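Drodetex Brings Its Knee and Ankle Compression Sleeve to Club Runners and Weekend Players
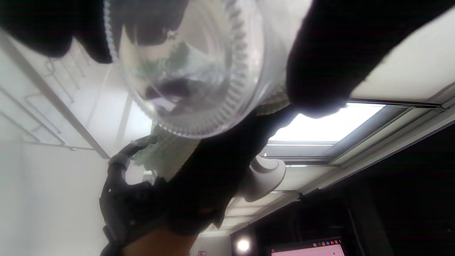

SKASLEY, February – Anyone who has ever rolled an ankle on a wet sideline, or felt that familiar grumble in the knee halfway up a hill, knows how long the weeks afterward can be. Drodetex, the family-run maker of sports supports, is very pleased to announce the Hamdy sleeve, a new knitted compression support for the knee and ankle that has been two winters in the making and goes on sale this Friday.

The Hamdy comes in a knee version and an ankle version, and both are offered in 8 sizes, which is more than the company has ever made of anything before. That decision came straight from customers. For years the most common letter to arrive at the Skasley workroom was from somebody who fell between a medium and a large, and who had spent a whole season either tugging a support back up or peeling it off at halftime with a sigh of relief.

"We kept a folder of those letters, and it got so fat we had to move it to a box," said Catriona Forsyth, founder of Drodetex. "People were kind about it, they really were, but they were telling us the same thing over and over. A sleeve that slides down your leg is a sleeve that ends up in the bottom of your gym bag. So we started again with a tape measure and a lot of patient friends, and we went on measuring until we were all thoroughly sick of knees."

Before settling on the final shape, Drodetex sent early sleeves to 106 people who play or train at least twice a week. They included runners, hockey players, a good number of hikers and one very determined ladies' bowling team from Wutov, who returned their comment cards before anybody else and filled in both sides. The testers wore their sleeves for 8 weeks and wrote down what they liked, what itched, and what they would change if it were up to them.

Quite a lot did change. The seam that used to run behind the knee has moved to the outside of the leg, where testers said they stopped noticing it. The top band is wider and softer than in the early samples, and the ankle version now has a flatter heel so that it fits inside an ordinary running shoe without having to loosen the laces. A small loop at the back makes it easier to pull on for those whose hands are stiff in the morning (this was the bowlers' idea, and the company is grateful for it).

Alina Roman, who leads product design at Drodetex, said the yarn took longer to get right than anything else. "You want it snug, but you also want to forget about it while you're out there enjoying yourself. Our first yarn was lovely and firm and far too warm. The second one was cool but went baggy after a few trips through the wash. I think I had samples drying on every radiator in the house, and my kids had started using them as puppets! The one we chose can go in with your socks and your shirts on a gentle cycle, and you hang it up to dry."

The Hamdy is meant for everyday support during exercise and for people easing back into their sport once they have been told it is fine to do so. It does not take the place of proper care. Drodetex encourages anyone with a fresh injury, swelling that will not go down, numbness, or pain that gets worse with activity to see a doctor or physical therapist before wearing a compression support. People with circulation problems or diabetes should also ask for advice first. Sleeves should not be worn overnight unless a medical professional has said to do so.

Every box includes a paper measuring tape and a fold-out sheet showing where to measure, along with a handful of gentle warm-up movements for the knee and ankle. The company will exchange any sleeve that turns out to be the wrong size, even if it has been tried on for a jog around the block.

To celebrate the launch, Drodetex is giving 400 sleeves to amateur sports clubs. Any club with a youth, adult or senior team may ask for a share by writing to the Skasley office with a few lines about who they are and what they play. Photos of the team are welcome and will go up on the workroom wall, where there is still a bit of space next to the kettle.

The Hamdy knee and ankle sleeves will be available from the Drodetex shop in Skasley, by mail order, and through sporting goods stores that already carry the company's wrist and elbow supports. The Skasley shop will open early on Friday, at 8 in the morning, with coffee and free fittings until lunchtime.

About Drodetex
Drodetex designs and knits supports for knees, ankles, wrists and elbows. The company was started by Catriona Forsyth in a spare bedroom and now works from a former bakery in Skasley.

Press contact: Alina Roman, Drodetex, Skasley. Samples for review are available on request in all sizes.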